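Lomville accueille en février le premier atelier de cuisine partagée de Clastine

LOMVILLE - Bonne nouvelle pour tous ceux qui aiment cuisiner à plusieurs ! L'association Clastine ouvre en février sa cuisine partagée, rue De Smet, dans l'ancienne école de musique. Les habitants pourront y préparer leurs conserves, leurs pains ou un repas de famille, sur simple réservation.

Le lieu compte 42 places et deux grands plans de travail. Presque 200 foyers se sont déjà inscrits - un élan qui nous ravit et qui nous pousse à élargir les horaires dès le printemps, avec des soirées jusqu'à 22 h.

La première soirée, baptisée Prakunetti, sera consacrée aux soupes d'hiver. Chacun apporte un légume, et on goûte tout !

30 partages · 2 commentaires

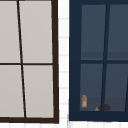 Entrée libre, inscriptions à l'accueil de Clastine.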